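Mailing list archive
Home | Threads | Authors | Search | Next message
Posted in September by Aparecida Bittencourt
2 min read

Re: [hand-demos] How many demos before you trust the data?

Hi Gleice, hi all,

Gleice Prado wrote:

> We have two people recording at Bollcombe now and I can't get
> their numbers to agree. One of them finishes 34 takes before
> lunch and nearly all of them survive the filter. The other is
> quicker and loses a third. Is it the tracking, or is it how they
> move? And do you let people sit down? We have been making
> everyone stand.

I read your message over breakfast and have been composing an answer in my head ever since, so forgive the length!

My guess is that it's how they move. We went through the same worry in the spring, when I was ready to blame the tracking for everything and very nearly sent the whole kit back to Findetti. Before doing that I sat down with the rejected takes from one of our fast people, all 106 of them, and watched every one at half speed with a pot of coffee. In most of them the hands set off before the headset had settled, and the first second of the path was a mess. After that it was fine – lovely work, really, just with a bad beginning.

So now we ask everyone to hold still for a slow breath before the first movement and again after the last. It feels silly for the first ten minutes and then people do it without thinking. We also ask them to keep the marker tags turned toward the camera as much as the task allows, and to say out loud when they've lost their place so we can throw the take away on the spot.

On sitting: yes, please let them sit! I hold the two grippers out over my knees with my elbows close in, and I can go much longer that way than I ever could on my feet.
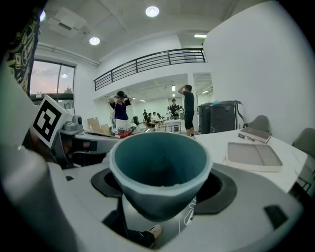
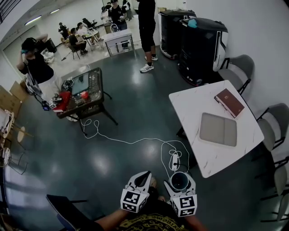
What I would watch for is reach. A seated person leans from the waist when the cup or the book or whatever it may be is a little too far off, and the arm that has to copy the motion later has no waist to lean from. We move the chair in closer until the leaning stops. It costs a minute or two and saves an afternoon of sorting.

As for your subject line, I don't have a number I'd swear by. For the cup task in our Cirnia set we kept 215 takes, and I suspect we could have stopped sooner if the starting positions had been more varied. I'd take your careful person's 34 over a big pile that all begin from the same spot on the table.

Could you send me 10 of the rejected ones, unsorted? I'll run them through Pyo the way we have it set up and tell you what I see. And do give the quick one my sympathy – I was the quick one here, and it took me weeks to slow down.

Warmly,
Aparecida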